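How to store bedding and winter clothes over the summer
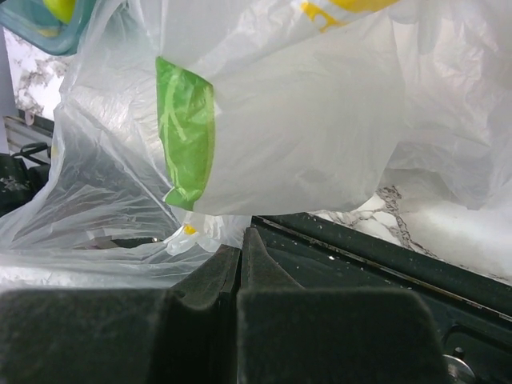
A thin white plastic bag with a green printed panel.

By late April most of us in Droltstead have stopped using the heavy duvet. Packing it away takes an afternoon, plus drying time.

Before you start

Wash everything first. Moths go for sweat and food stains more than clean wool. Check the label, and take the duvet to a launderette if it fills more than two thirds of your drum at home. The large machines at the Karpenko launderette on Nendon Road will take a king size.

Dry it for longer than you think you need to. A feather duvet can feel dry on the outside and still be damp in the middle. Hang it over two lines or a clothes horse, turn it every few hours and leave it overnight before folding.

Choosing a bag

Plastic carriers and thin packaging are fine for moving things up to the loft, but I would not leave wool or feathers in them for five months. Use a cotton bag, an old pillowcase or a duvet cover tied at the neck. Synthetic blankets and fleeces can stay in plastic if they are fully dry.

Packing

1. Empty all pockets and do up zips and buttons.
2. Fold knitwear flat. Do not hang it.
3. Put heavy coats at the bottom and jumpers on top.
4. Roll the duvet loosely – do not squash it with a belt or string.
5. Add cedar blocks or a lavender sachet. Sand old blocks lightly to bring back the smell.
6. Write the contents on a luggage label and tie it to the bag.

Where to keep it

Under a bed or on top of a wardrobe is best. Lofts get very hot, and garages are often damp. If you have to use the loft, keep the bags off the boards and away from the water tank.

Look inside once in the middle of summer. Shake out anything woollen and check the seams and collars.

Petro Prokopenko
Last updated May 25, 2004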